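Gripper crushing light parts after firmware update

flendau_mick
Fingers on our Vernarside unit overclose on shuttlecocks. Force limit set to 90, log shows 147 at stall. Started at cycle 791.

C. Rinaldi
Limit isn't reloaded after an e-stop. Power cycle and read it back.

juvereo7
Disagree. That's a worn finger pad shifting the zero. Rehome first.

C. Rinaldi
Zero shift won't give you 147 at stall. Read the register.

flendau_mick
Register reads 3000 after e-stop, so default. Keep hands out until it's patched. Open position, shuttlecock by the left finger:

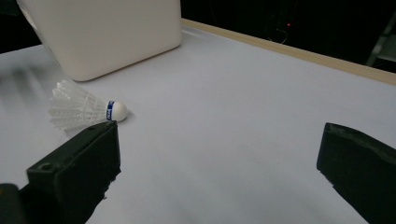
Page 2 of 3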